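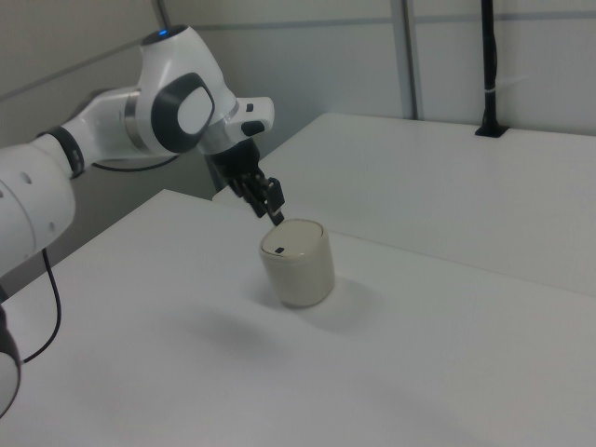 One member writing to the Lusix help desk asked why a profile deleted in March still appeared in other people's search results, and whether anyone could still send messages to it. Both points are covered in the steps that follow.

How to close a Lusix dating profile

Lusix offers two options. Pausing hides a profile and keeps its matches, messages and photos. Closing removes the profile permanently. Members who are unsure should pause first, as a closed profile cannot be restored.

Before you start

Sign in on a web browser. The mobile app allows pausing only. If you pay for membership, cancel the subscription before closing the profile. Subscriptions purchased through a phone's app store must be canceled in that store.

Save any conversations you wish to keep. The export tool covers the latest 100 messages in each conversation; older messages must be copied by hand.

Closing the profile

1. Open Settings and select Account.
2. Select Profile Status, then Close Profile.
3. Enter your password. Members who joined through the former Bilel service must set a Lusix password before this step.
4. Choose a reason from the list, or select Prefer Not to Say.
5. Open the confirmation email and follow the link inside it.

The profile remains open until the link in step 5 is used. If no email arrives, check the spam folder and request a new one from the Profile Status page.

After closing

Your profile can no longer receive messages. People you have matched with will see "Member unavailable" in place of your name. Search results are refreshed overnight, and a thumbnail may remain visible until then. Selecting it opens an empty page.

If the profile is still listed the following day, it was probably paused. Sign in and repeat the steps from step 2. If you are unable to sign in, contact the help desk and quote form 2204.

Page last reviewed: Tue 9 February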